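Print this page | E-mail this page

DRARNOV COMMUNITY CONCERT BAND ASSOCIATION
Minutes of the General Meeting
Held in the band room, December

Present: Snežana Angelovski (President, in the chair), Pankaj Shukla (Musical Director), Archana Dubey (Secretary), Dušan Paulík (Librarian), Saadet Kocabaş (Youth Program Coordinator), and 14 ordinary members as per the attendance book.

Apologies: As recorded in the attendance book.

The Chair declared the meeting open at 7.05 pm and noted that a quorum was present.

1. Minutes of the previous meeting

The minutes of the previous meeting, as circulated, were taken as read. Mr Paulík asked that the word "cornet" in item 6 be corrected to "flugelhorn". With that amendment the minutes were confirmed.
Moved: S. Kocabaş. Seconded: P. Shukla. Carried.

2. Matters arising

2.1 Timpani. The Secretary reported that the repairer had returned the larger drum with a new head and that the pedal now held its pitch. The smaller drum remains with the repairer awaiting a part.

2.2 Uniform colour. The matter was held over from the previous meeting. Members again expressed differing views on maroon. It was resolved to retain the present jackets for the coming season and to revisit the question when the supplier's new catalogue is available.
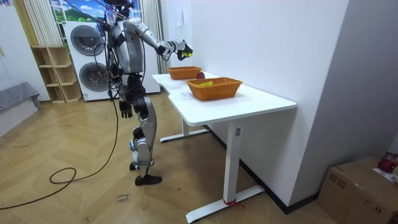
2.3 Insurance of privately owned instruments. The Secretary confirmed that the Association's policy covers instruments owned by the Association only. Players who leave their own instruments in the band room overnight do so at their own risk. The Secretary is to place a notice to this effect inside the storeroom door.

3. Musical Director's report

Mr Shukla tabled a written report and spoke to it. The Nuvico Hall program was well received, and he thanked the low brass in particular for their work in the second half. Intonation in the clarinets had improved since sectional rehearsals were introduced, and he proposed that these continue at 6.30 pm, ahead of full rehearsal.

The Director advised that he wished to programme a full-length suite for the autumn concert, with a march and two shorter items making up the remainder. Some members asked whether the suite was within the band's reach given the horn numbers. The Director replied that he had cued the third and fourth horn parts for saxophone and was satisfied with the result.

Resolved: That the Director's report be received and the autumn program approved in principle.
Moved: D. Paulík. Seconded: A. Dubey. Carried.

4. Garg Scholarship

Ms Kocabaş reported that applications for the Garg Scholarship had closed. The scholarship provides $1,000 towards tuition for a player still at secondary school. Auditions will be heard in the band room by the Musical Director and an adjudicator from outside the Association. Each applicant is to present one study and one piece of the applicant's own choosing, accompanied or unaccompanied.

A member asked whether percussion applicants could offer a snare drum solo in place of the study. The Director ruled that they could.

The Chair reminded members that any person related to an applicant must take no part in the selection.

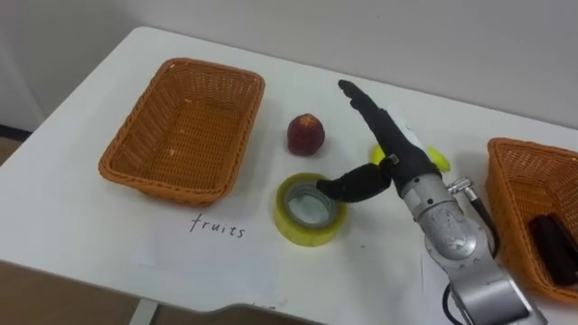
5. Librarian's report

Mr Paulík reported that the catalogue of the band's printed music was complete as far as the marches and hymn settings. Several sets were found to be short of parts, chiefly second bassoon and E flat clarinet. Up to 20 sets may need replacement parts, subject to checking against the scores. Parts taken home for practice continue to come back late and out of order. To assist with returns, the Librarian proposed that open wicker baskets be set out at the end of each rehearsal, with a handwritten label beside each, on the lines of the two shown on the white table in the photograph on this page. One would take folders for the current program and the other any loose parts from earlier concerts. The Chair asked that the labels be legible from the back row. The proposal was agreed to without a vote.

6. Ralent Festival

The Secretary tabled correspondence from the Ralent Festival of Bands inviting the Association to enter the open grade.

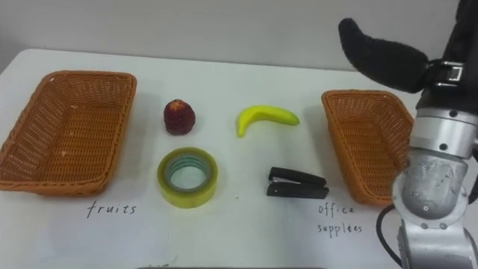 Entry in the open grade requires a set test piece, an own-choice work and a street march. The Director favoured entering, provided that rehearsals for the march began early. Ms Kocabaş asked whether youth players might march with the senior band, and the Secretary undertook to seek a ruling from the festival organisers. On the question of carrying music outdoors, Mr Paulík observed that the shallow baskets pictured would be of no use on a parade ground, and recommended that march cards be issued in plastic sleeves and collected by section leaders.

Resolved: That the Association enter the open grade, and that the Secretary lodge the entry form.
Moved: P. Shukla. Seconded: S. Kocabaş. Carried, 2 members abstaining.

7. General business

7.1 Members were asked to stack chairs against the rear wall after rehearsal and to leave the fire exit clear.

7.2 The Chair recorded the Association's thanks to the retiring bass trombonist for long and faithful service.

There being no further business, the Chair closed the meeting at 8.50 pm.

Minutes recorded by A. Dubey, Secretary.

Print this page | E-mail this page

Contact the Secretary | © Drarnov Community Concert Band Association | Back to top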